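4. Intent and Recklessness in Minor Property Damage Files

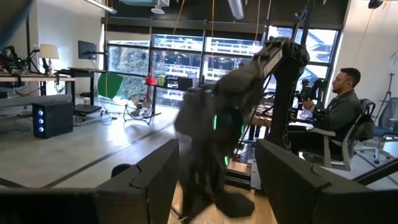 Figure 3. A two-finger gripper, dark gray cloth in motion between the fingers; a man is seated at right.

4.1 Sample

The files come from the lower court at Rotesholm, which hears all property damage charges below the felony line for the city and three neighboring townships. The court gave us read access to 1,885 closed files. We removed those in which the charge was dropped before a first hearing, those transferred to juvenile court, and those in which the damage was to the defendant's own leased home, where civil claims tend to run alongside the criminal one. This left 677 files. Each was entered in the Clumik case database under the coding sheet described in Section 3.

4.2 Coding of mental state

The local statute covers both intentional and reckless damage, but the two carry different maximum sentences. A person acts intentionally when the damage is his or her purpose. A person acts recklessly when he or she knows of a serious risk of damage and goes ahead anyway. Carelessness alone is not enough for a conviction under either heading.

We coded three things for each file: the mental state alleged in the charging document, the mental state argued at the hearing, and the mental state named in the final order. Where the order named none, we entered "unstated" and did not try to infer it from the sentence. Files resolved by plea were coded from the plea form. Two coders read every file separately. Disagreements went to a third reader, whose decision was final.

4.3 Results

In most files the charging document alleged intent. Prosecutors often moved to recklessness by the time of the hearing, usually when the only evidence of purpose was a statement made to the arresting officer. The change was most common in cases involving fire, thrown objects and vehicles. It was rare in graffiti cases, where the act itself leaves little room for argument over purpose.

Contested hearings on mental state took place in 80 files. In 6 of these the court found neither intent nor recklessness and acquitted. All six involved a single act lasting a few seconds, and in each the defense called a witness who had been present.

Intoxication was raised in many of the contested files. Following Zaidi, the court treats voluntary intoxication as no answer to recklessness but allows evidence of it on the question of intent. Several orders mention the rule without saying which charge it was applied to, and we coded these as unstated.

4.4 Limits

The files record what was argued and decided, and they say little about bargaining before the first hearing. Repair estimates were missing from some older files, so we make no claim about the link between the cost of damage and the mental state alleged. The Drultelix files, which cover appeals from the same court, are taken up in Section 5.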